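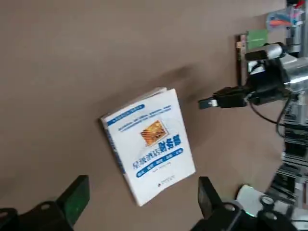

Ticket 844 — Bemivik reading room, loan desk
Opened: 7th August
Status: waiting on parts
Item: paperback, 332 pages, Chinese text

Reported fault: cover lifts at the top and the book won't stay open at the figure pages. Reader asks for a repair or a second copy.

Checked the spine glue. Sound at the head, weak for 3 cm at the tail. No loose leaves. Last repair logged in January, with Oda adhesive.
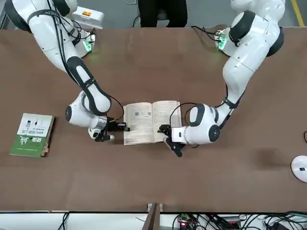 Opened flat on the table, the outer edges of the pages still curl slightly. Pressed overnight under a 700 g weight — small improvement at the cover, none at the pages.

Next step: reglue the tail with Gana paste, press again, retest. Second copy requested from Greltel. Keep ticket open until it arrives.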